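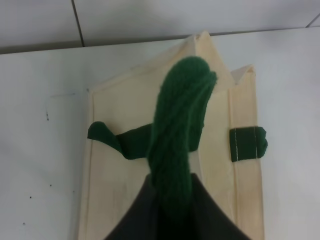 Green yarn and the canvas bag — how do you store yours?

Started by purlandpotter, October 2020

purlandpotter
Hi all! I've finally started clearing out the yarn corner and I've landed on plain canvas bags, one colour to a bag. The forest green went first (I know, I know, I always start with my favourite). The bag is a natural colour with dark green bits on it, so at least I'll remember what lives in there. My question is whether to leave the yarn in long twisted bundles or wind the lot into balls before it gets packed. It's pretty loosely twisted and I've got strands curling off near the top already.

dunne_knits
Leave it! I wound everything I owned one July and regretted it by spring. Tight balls sitting for months take all the bounce out of wool. A bundle with a couple of loose ties is fine.

Gostach
Disagree, sorry. Loose bundles in a bag turn into one enormous bundle. I lost two evenings to a grey one that had made friends with its neighbour. Wind it, but loosely, over your thumb.

purlandpotter
Over the thumb is new to me! Do you pull the thumb out as you go or at the end?

Gostach
At the end. Shift it every few wraps so you don't get a ridge.

Rok Georgiev
I'm more worried about the canvas. Love those bags for groceries, but moths don't care about cotton. My good wool is in lidded tubs, and I've got 3,000 metres of the stuff so I'm not taking chances.

dunne_knits
Rok, tubs can get musty though, at least where I am on the coast. Canvas breathes. Cedar blocks and a shake-out every so often has done me for years.

Rok Georgiev
Fair enough, it's bone dry here. Still wouldn't do it with anything I'd cry over.

purlandpotter
It's for a colourwork vest so there would be tears. Maybe a zip bag inside the canvas one?

Vakeo5
That's what I do. Leave the zip open a crack. And fold the side gussets in flat when a bag's half full, they stack much better on a shelf.

purlandpotter
Okay, thumb balls for the green, zip bag, then canvas. The mustard can stay in bundles and we'll see who's right!

Gostach
Looking forward to the mustard update.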